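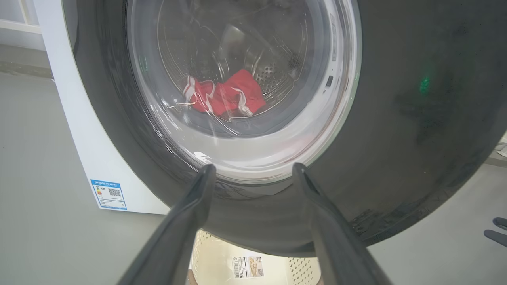
Front-loading washer with the door in place over the drum. The glass and the dark panel are both wiped in step 4.

Cleaning a front-loader: door, gasket and drum

Time needed: 30 minutes, plus one empty hot cycle. Do this every 2 months, more often in July if the laundry room is humid.

You need two microfiber cloths, a soft toothbrush, dish soap and white vinegar. Do not mix vinegar with bleach.

1. Turn the machine off at the wall and open the door fully.

2. Check for laundry. Turn the drum one full revolution by hand and look behind the lifters, the raised paddles that tumble the load. Small items also catch in the lip of the gasket.

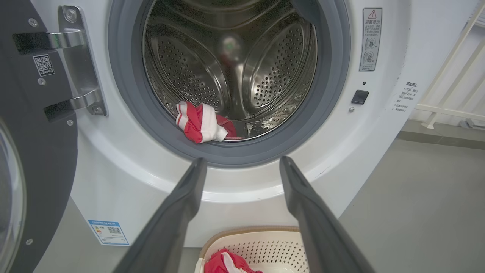
Take out anything left behind before any liquid goes in — a red item forgotten in a hot cycle can bleed dye, and the next white load picks it up.

3. Pull the gasket lip back gently and wipe the fold with soapy water, starting at the top. Hair and grit collect at the lowest point. Use the toothbrush on black spots. Do not use a blade.

4. Wipe the inside of the glass, then the outside and the front panel. Clean around the latch hooks with a barely damp cloth. Keep water out of the screw holes and off the printed labels.

5. Run the hottest cotton cycle with the drum empty.

6. Dry the gasket and leave the door ajar.

If the smell returns within a week, clean the drain filter. Steps for that are on a separate page.

Checked by Lena Wróbel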